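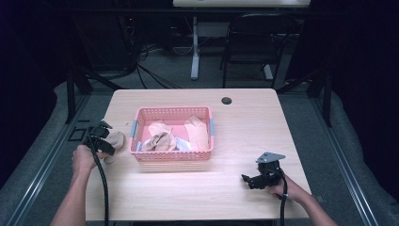 ## 4. Comparing two hand-held grippers

Use this section when you need to choose between finger sets for soft items. The test takes both grippers, the controller, one basket and a mixed load of socks. Run it after the set-up in section 3 is complete.

Record results on the Plukden sheet, one sheet per operator.

### 4.1 Prepare the table

1. Clear the tabletop except for the basket.
2. Place the basket lengthwise in front of the operator, within reach of both hands.
3. Put the socks in the basket without sorting them. Mix light and dark colors if you have them.
4. Lead each gripper cable off the near edge of the table. Leave enough slack to reach the far wall of the basket.
5. Start the Trorent controller and wait for both channels to show ready.

**Caution:** Keep cables out of the basket. A cable pulled tight under load can work the connector out of its socket.

### 4.2 Run the picks

1. Hold one gripper in each hand with the fingers fully open.
2. Lower the left gripper over the basket until the gap between the fingers is centered on one sock. 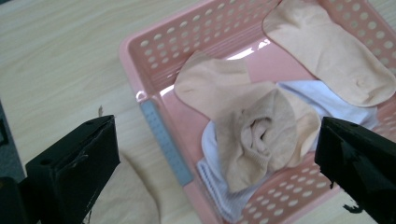
3. Close slowly. Stop when the controller shows 33 percent grip force.
4. Lift straight up until the sock clears the basket wall, then set it down on the table.
5. Open fully before the next pick.
6. Repeat until you have 70 picks, refilling the basket as needed. Then do the same with the right gripper.

Count a pick as failed if the sock drops or if a second sock comes up with it. A slow pick is still a good pick.

**Note:** White and beige socks lying on top of each other are the hardest case. Do not pull them apart by hand between picks.

### 4.3 Check the fingers

Do this before the first run and again after the last one.

1. Open the jaw to its full width.
2. Hold it just over the bare tabletop and compare the height of the two tips.

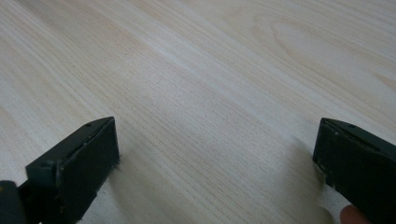 3. Look along the top seam of each finger for gaps.
4. Check the lower corners for fraying. Light fraying is acceptable for testing. Replace the finger if loose material gets caught in the jaw when it closes.
5. Write the finger condition on the sheet next to the pick count.

Fingers are rated for 1000 closings. Order spares from Zavport and ask for Colette Tanguy if the part number on your set does not match the list in section 9.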